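Religion and Public Life
Handout 2: Parish Statements and the Blessing of Same-Sex Couples
Revised 15th March

Reading for this unit: the Skemer packet, pages 10 to 15, and the two parish statements in the appendix. Bring both to class.

A parish statement is a short text adopted by a local congregation that sets out whom it welcomes and on what terms. It has no force in church law. It is usually read aloud once, printed in the bulletin, and then kept in the vestry minutes. The Flovetti statement follows this pattern. The Huvance statement was never read aloud and survives only as a loose sheet.

Compare the verbs. Flovetti uses "receive" and "include." Huvance uses "bless," a term with a fixed liturgical sense, and the bishop's office objected to that word alone. The reply, dated in August, asked for a substitute and left the rest of the text untouched.

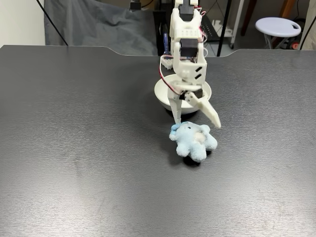 Does a blessing in this sense count as a marriage? In the Huvance text the two are kept separate: a blessing is a prayer said over a couple, and a marriage also requires vows, witnesses, and a license.

Sisodia parish put the question to its members by written ballot. Of the ballots returned, 79 favored adopting a statement. The wording was settled later by the vestry, so the ballot should be cited as support for having a statement and not for any particular clause.

Terms to know: vestry, rite, canon, pastoral letter, conscience clause.

Written work: two pages comparing the opening paragraphs of the Flovetti and Huvance statements. Cite by line number.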